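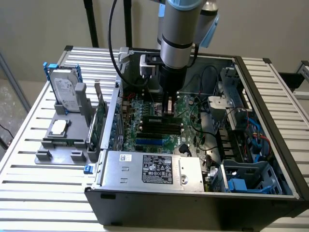 In defense of the slow robot

29/03/2023

My neighbors assume I am building a butler. I am building a thing that takes memory out of old office computers, and since November it has cost me 3,950 dollars and the good half of the workshop we share on Kudmont Street.

A person with thumbs can pull a stick of RAM in 5 seconds. My arm wants almost 2 minutes, and it wants them in silence, like a surgeon or a cat. People at the Prusdale open house watched one attempt, said "huh," and went to look at the laser cutter. I don't blame them. The laser cutter makes coasters.

Still, I think the home builders have the better end of robotics. The companies show us machines that dance. In a shared shop you find out that a memory slot has a latch at each end, that the latches don't agree with each other, and that whoever designed the inside of a desktop never planned on a visitor with two stiff fingers and no wrist to speak of. I have printed the parts holder 30 times. Version 12 held a hard drive beautifully and would not give it back.

The Nudholm forum says to buy a better gripper. The Nudholm forum always says that. I'd sooner learn why mine misses, and a new gripper would only miss with more confidence and a warranty.

So no, it won't fold your shirts. It may, by summer, take apart a computer that somebody was throwing out anyway. I've had jobs with less to show for them, and those came with parking.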